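Rallier hand-held gripper, review after three months of use
Posted 18th May

I bought the Rallier in February for recording household tasks, mostly folding and making beds, which we later use to train a small robot arm. Before it I had the Farulska, a heavier tool with a stiff trigger. The Rallier is more pleasant in the hand, and the fingers close evenly. For the first weeks I had no complaint.

The fault came slowly. After 347 recordings I noticed that the right finger did not open fully when I released the trigger. It stopped 2 mm too early. In the hand you don't feel this. The robot, however, learned from these recordings to approach a blanket with half-closed fingers, and it pushed the edge away again and again. I had to throw away 29 recordings, and I am not sure that I found all the bad ones.
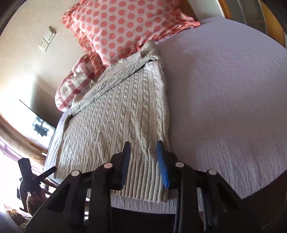 Derken wrote under my first note on this subject that the same thing happened with a Rallier there, and that the return spring was to blame: it had jumped off its pin and was rubbing on the housing. Derken also advised not to oil it, as the oil collects lint from knitted things.

I opened mine and found exactly this. Putting the spring back took around 10 minutes, with a small screwdriver and much patience. The manual does not mention the spring at all. The shop, Dijkstra, answered politely and sent a new one free of charge, but without instructions.

One safety remark. When the spring is loose, the finger can snap shut suddenly. It pinched my thumb once, not badly. Please keep your fingers out of the gap while you check it.

I keep the Rallier, and I now open and close it against a ruler before each session. For bedding and clothes I can recommend it. For anything breakable I would wait for a better spring.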